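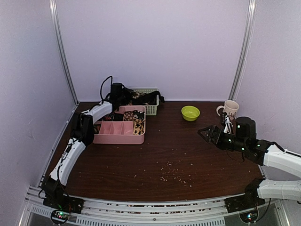
When I was 9 I tried to make my own comic book, and I got stuck on page one. I had drawn a great big hero in a great big box, and then I had no room left for her to say anything. I ended up writing her words down the side of the paper, sideways, in tiny letters. My cousin had to turn her head to read it.

So let's talk about speech balloons! Those are the bubbles that hold the words in a comic, and there's a lot more going on in them than I knew back then.

## The parts of a balloon

The round bit is just called the balloon. The pointy bit is called the tail, and it should aim at the mouth of whoever is talking. It doesn't have to touch the mouth. Stop it partway there and your reader's eye will do the rest.

If the tail points at somebody's elbow, it looks like the elbow is talking. (I have done this. The comic was called *Pumphrey the Parrot*, and for one whole page his foot did all the talking.)

## Shapes tell you how a voice sounds

You can't hear a comic, so the shape of the balloon has to do that job. Try these:

- A smooth oval is for regular talking.
- A spiky balloon is for shouting.
- A balloon drawn with a dashed line is for whispering.
- A fluffy cloud with little circles leading down to the head is for thinking.
- A wobbly, droopy edge is good for somebody who feels sick or scared.

Some artists make up their own. In my space comic, everyone on the planet Zundum talks in square balloons, and the visitors from Kakport talk in round ones. You can tell who is who even when it's pitch dark and the panel is all black — which is also a very quick panel to draw!

## Who talks first?

In English comics we read from left to right and from top to bottom, and balloons work the same way. The person who speaks first gets the balloon that's highest up and farthest left. Many Japanese comics go from right to left, so there the first balloon is on the right.

Say you've got two characters, and the one on the right has to speak first. You could put her balloon way up high and his down low. Or you could swap where they're standing before you draw them. I plan this with stick figures, because I hate erasing a good nose.

## Write the words first

Please, please do this one. Write your words in pencil, *then* draw the balloon around them. If you draw the balloon first, your letters will start out big and end up squashed against the edge like people in a full elevator.

Leave a bit of white space all the way around the words. And keep it short. I try to stay under 22 words in a balloon, and if I go over, I split it into 2 balloons and join them with a little bridge.

Most comics use all capital letters, but you don't have to. Just make them neat enough for somebody else to read.

## Now you try

Fold a sheet of paper in half and draw one panel on each side. Your characters are a dragon and the dentist from Drumetti Castle. In the first panel the dentist whispers something. In the second panel the dragon shouts back.

Give yourself 10 minutes, and don't worry about the drawing part. Circles with eyes are fine. When you're done, show it to someone and ask them to read it out loud, and listen for whether they whisper and shout in the right places.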